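台所の模型で決まりごとを試す
家事ロボットの現場が使い始めた「作業台の手引き」

工場のロボットには柵がある。柵の扉が開けば腕は止まり、人が中に入るときは電源を落とす。長く守られてきた手順で、新人もまずそこから教わる。

家事を覚えさせるロボットの現場には、柵のないところが多い。腕は小さく、持ち上げるものも布巾やスポンジ程度で、作業者は手を伸ばせば届く位置に座っている。危険の大きさが違うので、工場の規則をそのまま持ち込むと仕事にならない。かといって何も決めずに始めると、担当者の数だけやり方ができる。

エビハラ(Ebihara)の開発室も、最初はそうだった。布をつかむ、器に入れる、道具を元の位置に戻すといった動作を記録し、学習用のデータとして納める仕事をしている。作業台は2台。どちらにも子ども用の台所玩具を改造したものを使う。担当者が替わるたびに、物の置き方も、腕を止める基準も、記録の名前の付け方も変わっていた。

手引きをまとめたのは、運用を受け持つダルマワン・スマンポウ(Darmawan Sumampouw)さんである。以前は搬送装置の保守をしていた。

「事故があったから作ったわけではありません。引き継ぎのたびに同じ質問を受けるので、答えを紙に書いただけです」

手引きは10の項目からなる。壁に貼ってあるのは項目の見出しだけで、本文は作業台の脇のファイルに綴じてある。

■始める前に見るところ

最初の項目は固定の確認である。支柱、腕の根元、台の縁の順に手で触れ、ぐらつきがないかを見る。ねじの緩みは目では分かりにくいため、触ることを必須にした。緩んでいたら締め直し、締めた箇所を日誌に書く。同じ場所が続けて緩むようなら、締め方より部品のほうを疑う。

次がケーブルである。腕を可動範囲の端まで動かし、突っ張らないか、台の上の物に引っかからないかを確かめる。余らせすぎると指の間に入り、詰めすぎると根元が傷む。手引きには長さの数値がない。腕の取り付け位置を変えれば、適切な長さも変わるからだという。

三つ目は非常停止で、毎朝一度、実際に押す。押して止まることを確かめてから、その日の最初の記録を始める。停止ボタンの置き場所は利き手の側と決め、上に物を重ねない。スマンポウさんによれば、この項目がいちばん守られにくかった。書類やマグカップが、いつの間にかボタンの前に来ている。今は机に線を引き、内側には何も置かないことにしている。

■物の置き方を決める

作業台に置く物の選び方には、四つ目から六つ目までの項目が充てられている。

割れる物、刃のある物、液体の入った容器は使わない。布は洗濯してから使い、ほつれたものは外す。糸が指の関節に絡むと、取り除くのに分解が必要になることがある。金属の器は使ってよいが、照明の映り込みが強いときは照明の向きを変えるか、器の位置をずらす。

置く位置は、毎回きっちり同じにしない。同じ配置ばかりを記録すると、学習したロボットがその配置でしか動けなくなる。そこで手引きは「置いてはいけない場所」だけを定めた。台の縁に掛かる位置、腕の根元の真下、固定用の金具の上がこれにあたる。残りは担当者に任せる。

布の形も整えすぎない。畳んだ状態、くしゃっとした状態の両方を混ぜ、どちらで始めたかを記録に添える。家庭の台所で布巾が角をそろえて置かれていることは少ない、というのが理由である。

■止める基準

七つ目と八つ目は、動作中の決まりである。

指が台の面を押し続けたら止める。物が縁を越えたら止める。人が台の上に手を出すときは、先に腕を止め、声に出して「止めました」と言う。二人で作業する場合、声を聞いた側が「はい」と返すまで手を出さない。一人のときも声は出す。習慣にしておけば、二人になったときに忘れない。

つかみ損ねは止める理由に入れていない。失敗した動作もデータとして価値があり、担当者の判断で捨てると偏りが出る。記録は最後まで取り、失敗の印を付けて残す。

連続作業は50分までとした。遠隔で腕を動かす仕事は見た目より目が疲れ、時間が延びると指の閉じ方が雑になる。50分で手を止め、次の担当者と替わるか休む。納期前でも延ばさないと書いてある。

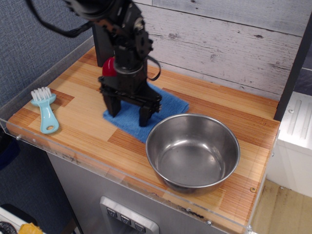

木目の天板に置いた青いタオルと、黒いグリッパー。手前右はステンレスのボウル、左は水色のブラシ。

■記録と後片付け

九つ目の項目は記録の付け方である。日誌には作業台の番号、担当者、使った物の一覧、止めた回数とその理由を書く。理由の欄は自由記述にした。当初は選択式だったが、「その他」に印が集まり、後から読んでも何が起きたのか分からなかった。

自由記述にしてから、小さな不具合が早めに見つかるようになったという。「右の指が少し遅い」「朝だけ音がする」といった書き込みが続くと、保守の担当が週の点検で先に見る。部品を替えた場合は、交換の前と後で記録を分けて保存する。

最後の項目は片付けである。腕を決まった姿勢に戻し、電源を切り、台を拭く。透明な縁は指の跡が付きやすいので、乾いた布で仕上げる。物は専用の箱に戻し、傷んだものには札を付ける。

■ほかの現場では

同じような決まりは、ほかの会社でも作られ始めている。ブレルンデン(Brernden)では、物の置き方を担当者に任せず、ソフトウェアがくじのように指示を出す。担当者の癖が入らない利点がある一方、置くだけで時間がかかるという声もある。

部品を扱うイムウッド(Imwood)は、腕の出荷時に点検表を付けるようになった。項目は固定、配線、停止の三つに絞り、あとは使う側で書き足してもらう。空欄の行を多めに取ってあり、現場ごとの違いはそこに表れる。

どの決まりも社内の文書で、外部の審査を受けたものではない。産業用ロボットの規格を下敷きにした箇所もあれば、現場の経験だけで書いた箇所もある。両者を見分けられるように、エビハラの手引きでは規格に基づく文の頭に丸印を付けている。丸印のない文は、担当者の合意があれば変えてよい。

改訂は2回行った。一度目で声掛けの項目が加わり、二度目で連続作業の上限が入った。次の見直しは10月の予定で、ケーブルの項目に腕の取り付け位置ごとの写真を添えるかどうかを話し合う。

手引きを読みたいという問い合わせには、写しを渡している。ただしスマンポウさんは、そのまま使うことは勧めない。

「台の高さも、座る位置も、うちとは違うはずです。まず一日、自分のところの作業を見て、止めたくなった場面を書き出してください。うちの紙と比べるのは、その後で間に合います」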